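In praise of the painted mat

Amparo Cantero and I have been arguing since the spring over what a robot arm ought to stand in front of, and I'm going to put my side down in writing, mostly so she can print it out and disagree with it in the margins.

Her position is the respectable one. When you set up a cell for handling small objects, you give it a plain grey surface, even light and nothing in view that you don't need. Then you can trust what the cameras tell you. She ran the old Vidal cell that way and it was a lovely thing, clean as a dairy. My position is that the surface under the work is part of the set-up, just as much as the bolts and the cables, and that a busy one makes you a better mechanic. Put down a Van Gogh wheat field, all dashes of ochre and green and maroon, and then ask for a clear cup!
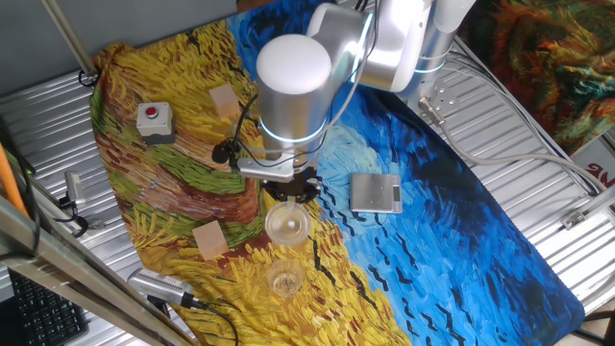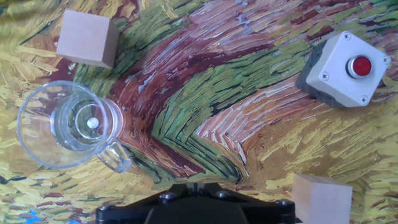 Clear things and pale cubes on the painted mat, from above and from the wrist. 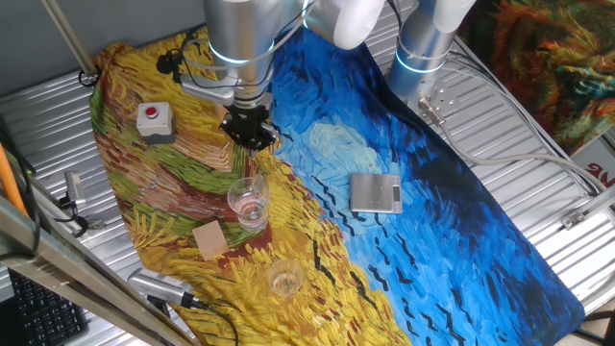
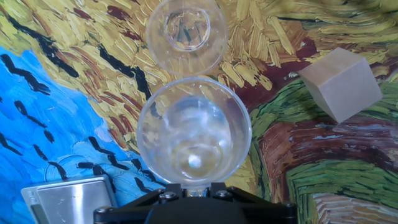 I love what a pattern like that does to the daily checks. On a plain top, a wrist camera that has crept round by a couple of degrees can go a whole week without being caught. Over brushstrokes you see it at once, if you've saved a reference picture from the day you tightened the bracket. I keep mine on the cell computer and flick between old and new every morning before the first run. Any strokes that jump mean I get the hex keys out. It takes 2 minutes and I enjoy every one of them.

Then there's the mat itself, which needs looking after like any other part. It has to lie flat and it has to lie in the same place. Ours goes down on ribbed metal, and the ribs are a great help, as you can square a long edge against one of them and be done. Iker Villanueva marks the corners with paint pen. He also smooths the cloth out from the middle with his forearm, like someone making a bed, and I've yet to find a better tool.

Cables deserve a paragraph of their own (they always do). A wrist with a camera on it has leads that must reach every pose without pulling, and the loop you leave is a matter of taste as much as sums. I leave more than the drawing says. Amparo leaves less, and hers look tidier. On our last cell I replaced one lead in 407 hours of running, and I was rather proud of that until she told me she'd replaced none.

She does have one good point, and I'll give it to her. If something goes wrong over a painted field, you have more to rule out. Was it the grip, the light, the glass, or the yellow bit behind the glass? On grey you'd know by lunch. Lambros Drakos once spent 17 days on a fault he blamed on the pattern, and it was a loose screw in a finger mount. I'd say that proves my case and Amparo says it proves hers.

But kitchens aren't grey, and neither are the tablecloths in them. I'd like the arms we look after to be at home over any of it, and I'd like the people setting them up to get their eye in on something worth looking at. Marcelino Vallejo has promised me a new mat in October. I've asked for water lilies.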